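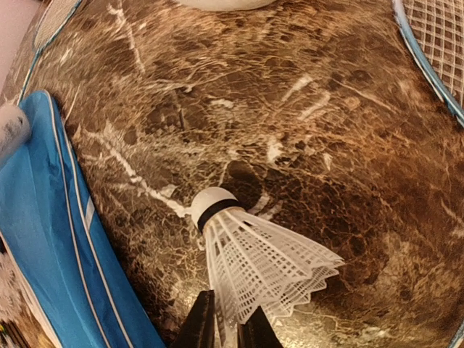
Figure 3. Brown marble tabletop with white and cream veining; a white plastic shuttlecock is held over the lower center.

4.2 Surface Stone and Perceived Quality

Participants rated polished stone from the Kisier and Stalach quarries on a seven-point scale. Of 1503 mailed forms, 600 came back complete. Veined brown marble scored higher than plain gray stone for "expensive" and lower for "easy to keep clean" -- a split also reported by Chowdary and Obradović for hotel lobbies. Respondents who had stone at home gave lower scores on both items.

Gloss was a separate question. We asked 300 of the respondents to rate the same slabs under warm and cool lamps. Under warm lamps, 70 of them changed their first choice, most often toward the darker slab. 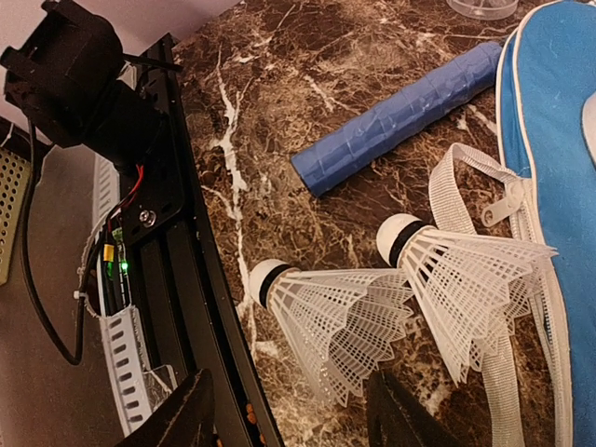
Figure 4. Tabletop edge against a pale off-white wall, with black rail, red and black wires, and a lit green LED.

Wall color was not varied in this study. Pale walls may make dark stone look darker, and we return to this in Section 5.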